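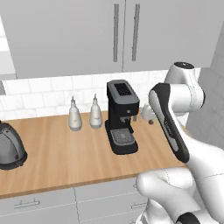

Gray electric kettle and black espresso machine on a wooden countertop.

How to Descale a Staff Kitchen Kettle

Issued by Portela Facilities Services. Last revised 24 Feb 2023.

This procedure applies to all electric kettles kept in shared kitchens at Portela buildings. It replaces the notice distributed in December. Coffee and espresso equipment is covered by a separate procedure and must not be treated with the solution described on this page.

When to descale

Kettles in the main building are descaled every four weeks. Kettles in the Arkia annex, where the water supply is softer, may be descaled every eight weeks. Staff should request an earlier treatment if white flakes appear in poured water or if a chalky layer covers the base of the kettle.

What you will need

White vinegar, household strength
Clean tap water
A soft cloth or sponge
A measuring jug
The "Do Not Use" card from the kitchen supply drawer

Procedure

1. Switch off the kettle and unplug it at the wall. Allow it to cool completely, then empty it.

2. Place the "Do Not Use" card in front of the kettle. The card must remain in place until the final step has been completed.

3. Pour 400 ml of white vinegar and 400 ml of water into the kettle. Do not fill above the maximum line. Smaller kettles should be filled with equal parts of each, up to the halfway mark.

4. Plug in the kettle and bring the solution to a boil. Open a window or switch on the extractor fan. Vinegar vapor can irritate the eyes, and staff with asthma should ask a colleague to carry out this step.

5. Switch off and unplug the kettle. Leave the solution to stand for one hour.

6. Pour the solution slowly into the sink with the cold tap running. Wipe the inside with the cloth. Steel wool, scouring powder and metal tools are not permitted, as they scratch the lining.

7. Remove the spout filter if the model allows it. Rinse it under the tap and press it back into place until it clicks.

8. Fill the kettle with fresh water, boil it and discard the water. Repeat twice. If an odor of vinegar remains, boil and discard once more.

9. Dry the outside of the kettle and the contacts on the base. Remove the card and enter the date and your initials on the kitchen log sheet.

Heavy deposits

Where scale remains after one treatment, repeat steps 3 to 6 on the following working day. Kettles that still show deposits after a second treatment should be withdrawn from use and reported. Do not immerse any kettle or its base in water.

Supplies and questions

Vinegar and replacement cards may be requested from Jucélia Sampaio in Room 188. Faults, including damaged cords and loose lids, should be reported to Ismael Aguiar before the kettle is used again.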